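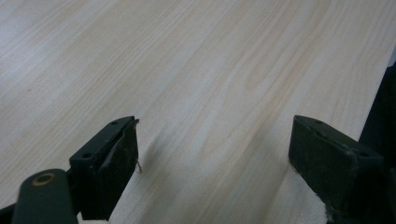

A table ought to be left bare for a good while before anyone lets a teapot near it, according to one reader in Pustbridge who wrote in when we first mentioned the new tops going into the reading room at Skaltley Hall. We've had plenty of letters along those lines, and very welcome they are too!

The tables come from the Kolline workshop, which has been making them over the spring, and the hall is paying for them out of the 100 or so small donations that came in after the winter appeal.
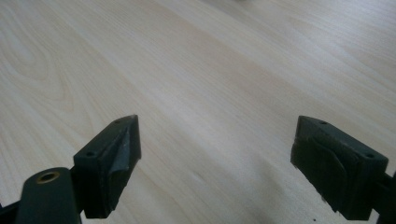

The wood is pale, with a lovely sweeping grain, and those who use the room on a Friday will find it a good deal brighter than the old dark tops, which had served for 40 years and had more ink in them than most pens. Two of the old ones have gone to the Ambrosio café, where they'll be painted and put out in the yard (weather allowing).

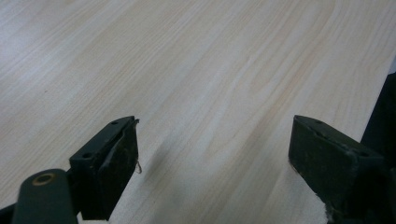
Until the finish has been settled, visitors are kindly asked to use a mat under cups and to keep felt pens at home. Oil and wax both have their supporters, and samples of each can be looked at in the porch from 5 o'clock on Friday, with a slip of paper for anyone who would like to put down a preference.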